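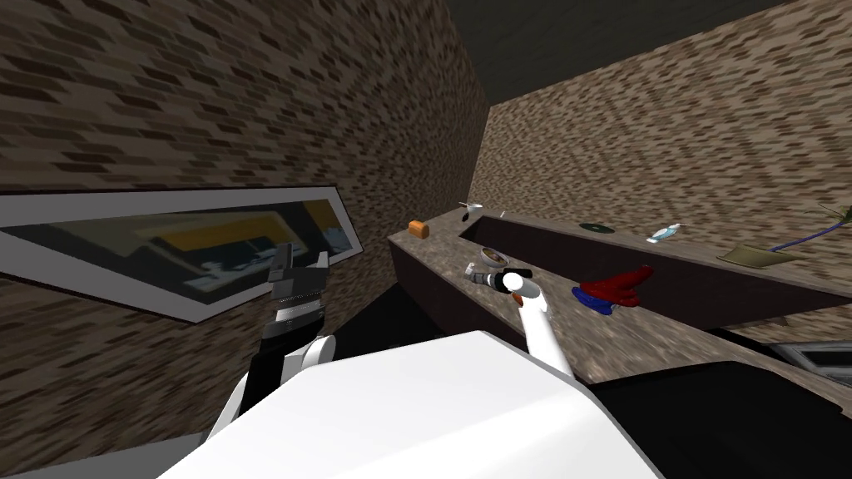 Bringing dead TV boxes back: a chat with Liya Gudeta

If you've ever owned a Gostel box, you've probably also owned a dead Gostel box. Mine went last October, halfway through an update I hadn't asked for, and it has sat behind the telly ever since with its little red light on, doing nothing. So when Wayne Li from our forum said I ought to talk to Liya Gudeta, I had her number in my phone before he'd finished the sentence.

Liya keeps up Pandulik, a stripped-down firmware for the Gostel and a couple of its cousins. She has a day job in hospital payroll and does this in the evenings, mostly after nine. We spoke on a Tuesday over a pretty awful video line (my end, I'm afraid) and I've tidied up both of us a bit, me more than her.

I started with my own box, obviously. Was it a goner?

"Red light on and nothing on the screen? No, that's nearly always fine," she said. "The red light comes from the bootloader's first stage. If you've got that, the chip is alive and it's looking for something to run. It's the ones with no light at all I worry about."

I asked her how many she'd had through her hands and she said she stopped keeping track once friends of friends began posting them to her without asking. One turned up wrapped in a tea towel. She kept the tea towel.

Her way in was the same as most people's. She bought a box second-hand, the menu was slow, the adverts on the home screen couldn't be turned off, and she went looking for a way to get rid of them. "I flashed the wrong image the first evening. I mean properly wrong, it was for the model with the other wireless chip. Then I tried the right image with the wrong tool. I was up until three and I had to be in at eight."

What did she learn from that?

"Read the sticker on the bottom! Then open it up and read the board, because the sticker lies. There are 2 board revisions sold under the same model number and the memory is different on each. Half the messages I get are people who trusted the sticker."

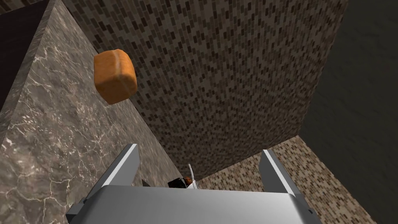
Backups and bad cables

I've always been lazy about backups, and I told her so, and there was quite a long silence. Pandulik's installer won't carry on until it has pulled a full copy off the box, and a fair few people on the forum moan about that. It takes 21 minutes on her machine and a good deal longer on mine. Themba Magagula, who tests the builds for her, once sent in a patch to make it optional, and she turned it down.

"Themba and I get on very well, but no. Each box has its own keys stored in one small partition. You lose that and the video apps will never play in high definition again, and I can't send you mine. So you wait. Put the kettle on."

She's nearly as strict about cables. You need a USB lead with a plug like a normal big one at both ends, and lots of them have such thin wires inside that the box drops off partway through. She's got one she trusts, and it has a blob of green nail varnish on it so it doesn't wander off. Her first question to anybody with a failed flash is which cable they used, and her second is whether they went through a hub. I had done both wrong, as it happens. I'd used the lead from an old printer, through a hub, on a laptop with a battery that gives up when it feels like it.

We got on to the really stubborn boxes after that, the ones that won't go into recovery however long you hold the pin in the hole.

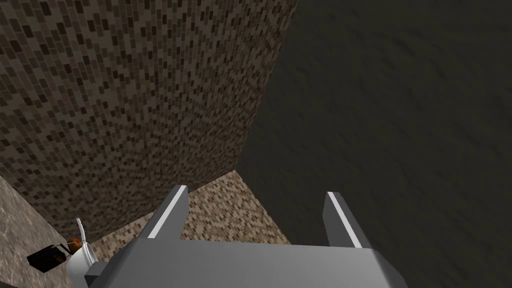
For those, Liya reads and writes the flash chip directly, with a clip that goes over the chip while it's still soldered to the board. I'd never used one and couldn't work out from her description how it held on. It's spring loaded, with two jaws, and the contacts are on the inside of each jaw so they touch the legs down both sides of the chip. Look at the two grey fingers in the picture just before this, standing apart with a thin white strip down the inner face of each so that the strips face one another, and you've got the general idea, only a clip is a lot smaller and there are wires coming out of the top. The trick, she says, is to squeeze it open wide, lower it straight down and then leave it alone. "Everybody wiggles it. Don't wiggle it. Read the chip twice and compare the files, and if they don't match, take the clip off, clean the legs and start again."

She bought hers from Cisternas, and the cheap reader that came with it needed a small change before she'd let it near anything. It was putting out too high a voltage on the data lines. The fix is written up in the Pandulik notes, with photos by Evangelia Rallis, and I'd read that page before buying anything at all.

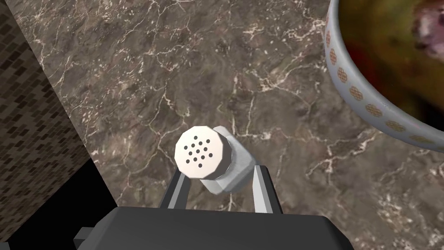
I wondered whether I could have just used the reader as it came and hoped for the best. "Some people do," she said, in the voice you'd use for someone who eats out of bins.

The next release is build 567, and it's the one I've been waiting for. It sorts out the remote, which under the current build forgets its pairing if you take the batteries out, and it finally gets the picture to come back after the telly has been in standby. There's also early support for the Flivano, which has nearly the same board with more memory and a worse case. Liya doesn't own one. She's been working from Themba's logs and a box he's promised to post her.

I asked whether she ever fancied packing it in.

"Every time someone writes 'doesn't work' and nothing else. Send me the log! It's in the folder, it's called log. But then somebody's dad can watch the cricket again and I think, oh, all right, one more."

She stayed on the line afterwards while I dug out my own box and got the lid off, which took a plastic card and some bad language. Mine's the second board revision, and the sticker says it's the first. I've ordered a decent cable. The backup page says to leave the laptop plugged into the mains, so I'll be doing that as well, and I'll post the log in the Gostel thread whichever way it goes.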